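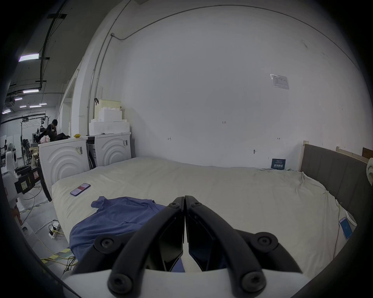
Re: [small-spaces] The bed as a folding table

I read Shaimaa's message twice before answering, and I still don't buy it. Quoting the part I want to argue with:

> Shaimaa Ramadan wrote:
>
> If your washer is in the same room as your bed, stop looking
> for somewhere to put a folding table. You already have one. The
> bed is the biggest flat surface you own and it's at hip height.
> Clean clothes go straight from the machine to the duvet, get
> folded, get put away, and since you can't go to bed until it's
> done, it always gets done. I have worked this way for 22 months
> and my back thanks me. A padded headboard is a bonus, you can
> hang the big knits over it while you do the small stuff.

Let me take these in order.

"Flat surface." A mattress is not flat. Put a duvet on it and it's a landscape. I tried folding shirts on mine on Sunday and every sleeve I smoothed down slid into a dip. The collar was the worst part. You press on one side, the bed gives, and the other side stands up. I ended up refolding half of them on top of the machine, and that's hard, level, and already standing right there.

"It always gets done." In whose house? In mine the pile gets pushed to the far side and I sleep next to it. One blue shirt of mine has spent most of a week traveling from the bed to the chair and back. By the time it reached a hanger it needed ironing again, so I'd saved myself nothing.

Then there's everything else that lands on a bed. Phones, mostly. Chargers. You set the phone down to have your hands free, you drop a towel on it, and ten minutes later you're patting the covers like you're looking for a lost cat. I have run a phone through a 50 minute wash inside a pillowcase. I don't recommend it, and the repair shop wasn't sympathetic.

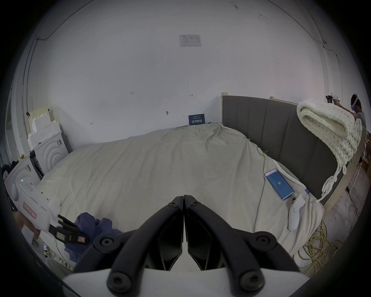
small-spaces digest, issue 300

On the headboard I'll give her half a point. A chunky looped blanket does sit nicely over the end of a tall upholstered one, and it's a decent place for it while you make the bed. But she says "the big knits," plural, and I assume some of those are damp. Please don't. Heavy yarn stretches when it hangs wet, and gray upholstery with stitched channels holds on to lint and moisture both. Mine has the same kind of channels and I clean them with a toothbrush. A dry blanket, fine. Anything fresh out of a washer goes on a rack.

While I'm complaining, the white and cream bedding that everyone on this list seems to love shows every thread of dark lint. Fold navy things on it and see. I went over to a gray-beige cover last May and it's a little more forgiving. It still wrinkles if you look at it.

What I do now, for what it's worth:

I have a Motex board, a plain piece of wood meant as a shelf, that leans against the wall when I'm not using it. It goes on the bed when I fold. You get Shaimaa's hip height and a surface that stays where you put it. The Hendum folding frame that people keep bringing up is nicer, but it wobbles, and I've already got enough things with legs.

Cables come off the bed first. If there's one on the floor along the side of the bed, I move that too, as I carry the basket past there and can't see my feet.

Loose foam, spare cushions and so on can live on top of a washer, but only until you run a spin cycle. Ask me about the Ollov storage cubes sometime. They walked right off the back and I had to fish for them with a broom handle.

I'm willing to be told I'm wrong about this. If somebody has folded directly on a duvet for a full winter and has drawers that close, write in and say how. I'd just like to hear it from a person who has kids or a second set of sheets.

One last thing for Shaimaa, since she asked off list: no, I haven't tried the Lahlou method with the rolled towels. It wants a drawer deeper than any I own.

Comments (4)

laundrycorner
Hip height for who? I'm short and my bed is practically at my ribs. Been using the floor and a clean sheet for years.

Shaimaa Ramadan
The knits are DRY, I thought that was obvious, but okay, I should have said so. I stand by the rest. Pull the duvet tight before you start and the dips mostly go away.

pt_in_ohio
Pulling it tight lasts one shirt in my experience. Stealing the board idea. How thick is yours? I'm worried about it bowing in the middle.

dryer_sheet_dan
Lost an earbud in the covers doing this. Still haven't found it.

Contact the list owner | Copyright remains with each poster | Back to top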